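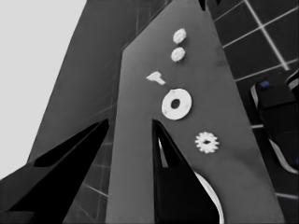
Posted in: Cars, Ownership Notes
July 2, 2023

The Drakos went in for its 72,000 mile service in June, so I thought I'd write up how it has been since I bought it. Mine is the 1.6 diesel estate with the six-speed manual. I got it from a dealer in Mernport with 51,000 on the clock and one previous owner.

Most of my driving is the Wumetska road, out in the morning and back at night, with a run to the coast now and then. On that it does 51 to the gallon if I sit at a steady speed. In town it's a good deal worse and the clutch gets heavy in queues. The gearbox is slow into second when cold. The garage changed the oil in it and that helped a bit, but it hasn't cured it.

Things replaced so far: front discs and pads, one rear spring, the battery, and a drop link on the passenger side. The spring was the annoying one. It broke near the bottom, and I only knew because of a knock over the speed bumps by the school. The garage wanted to do both sides, so I paid for the pair.

Tyres are Brudines all round. They're quieter than the old set, and grip in the wet is fine. They do seem to be wearing on the inner edge at the front, so I've booked the tracking to be checked.

Mei Zamora asked in the comments last time whether the boot takes a bike without removing the front wheel. It does with the back seats down, but you have to turn the bars and put it in rear wheel first. The load cover has to come out too, and there's nowhere in the car to store it.

Insurance went up by £30 at renewal. I rang them and got £10 of it back.

Next job is the air con, which blows cool on the driver's side and warm on the other. I've got a regas booked, and if that doesn't do it I'll have the flap motor looked at.

Search this blog
Search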